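10月 更新　投稿:Hiebert事務所 社内システム担当
印刷する | メールで送る

件名:共有フォルダのバックアップが「完了」と出るのに件数が合わない
製品:Flimwood(バックアップソフト)
状態:未解決

先月からFlimwoodの夜間バックアップを使っています。管理画面では毎朝「完了(エラーなし)」と緑の表示が出ますが、どうも信用できません。元の共有フォルダには543個のファイルがあるのに、バックアップ先を数えると63個足りません。ログにスキップの記録はなく、警告メールも届いていません。

販売元のSudanoに問い合わせたところ、最初の返事は「ネットワークの一時的な切断が考えられます」でした。切断したのならエラーになるはずで、エラーなしで完了と出る説明になっていません。その点を聞き返すと、今度は「Sultovのスイッチとの相性かもしれません」とのこと。相性という言葉が出てくる回答はあまり当てにしていないのですが、一応ひととおり試しました。

試したこと
・スイッチを外してサーバーと保存先を直結。変化なし。
・LANケーブル交換。変化なし。
・保存先の空き容量を確認。半分以上空いている。
・ウイルス対策ソフトを停止して手動実行。変化なし。足りない数も同じ63個。
・Flimwoodの再インストール。Sudanoの指示どおり設定ファイルも消した。変化なし。

原因が回線なら、抜けるファイルは毎回違うはずです。何度やっても同じファイルが抜けるので、回線説はここで捨てました。

抜けたファイルの一覧を作って眺めると、ほとんどが「素材」フォルダの下にあります。画像もあれば表計算もPDFもあり、種類はばらばらです。サイズも関係なさそうで、小さなテキストまで抜けています。同じフォルダでも無事なものは無事で、問題なくコピーされ、保存先からも普通に開けました。

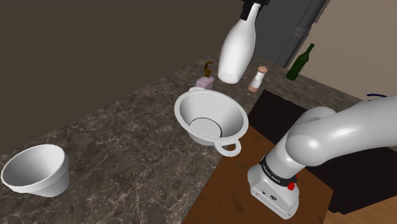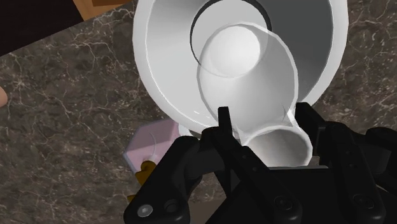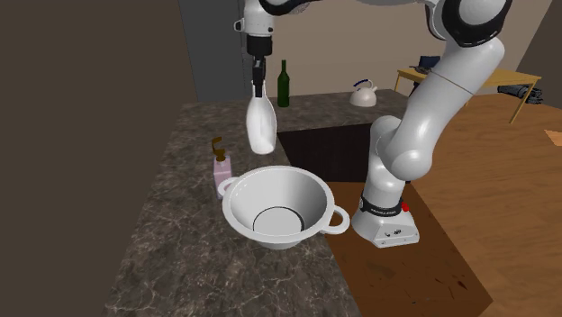

3点とも白いボウルのCG。

次に疑ったのはファイル名です。抜けたものには「ガ」や「プ」など濁点・半濁点の付く文字が入った名前が目立ちます。Macから入れたファイルだと、濁点が別の文字として保存されていることがあります。見た目は同じでも中身の文字列が違うので、ソフト側の比較が雑だと取りこぼしそうです。

抜けたファイルのうち9個を選び、Windows側で名前を打ち直してから手動で実行しました。結果、9個ともコピーされました。名前を打ち直しただけで、中身には触っていません。

これをSudanoに報告したところ、「ファイル名に特殊な文字を使わないでください」という返事でした。濁点は特殊な文字なのでしょうか。製品ページには「日本語ファイル名に完全対応」と書いてあります。対応していないなら、せめてその行を消してほしい。

(追記 16時)
新版に入れ替えれば直るという案内が来ました。更新履歴を読みましたが、ファイル名に関する記述は見当たりません。「その他の安定性の向上」に含まれるそうです。念のため予備機に入れ、濁点入りの名前を付けたテスト用ファイルを161個、Macから置いて実行しました。コピーされたのは半分にも届かず、表示は相変わらず「完了(エラーなし)」です。

こちらから改めて質問した内容
1. 取りこぼしがあっても「エラーなし」と表示するのは仕様か。
2. 完了判定は何と何を比べているのか。元の件数と保存先の件数を比べているだけでも、今回の件は検出できたはず。
3. 過去の世代にも同じ欠けがあると考えてよいか。

3については手元で調べ始めていて、一番古い世代でもやはり抜けています。つまり導入初日からの話です。

当面の対応として、夜間の処理のあとに件数を比べる簡単なスクリプトを別に動かし、差があれば自分宛てにメールを飛ばすようにしました。残りのファイル名の変更はまだしていません。リンクを張っている表計算ファイルがあり、名前を変えるとそちらが切れるためです。

同じ製品を使っている方は、緑の表示だけで済ませず、一度フォルダの件数を比べてみてください。Windowsだけの環境で再現するかどうか、情報があれば助かります。Sudanoからの回答が来たらここに追記します。

印刷する | メールで送る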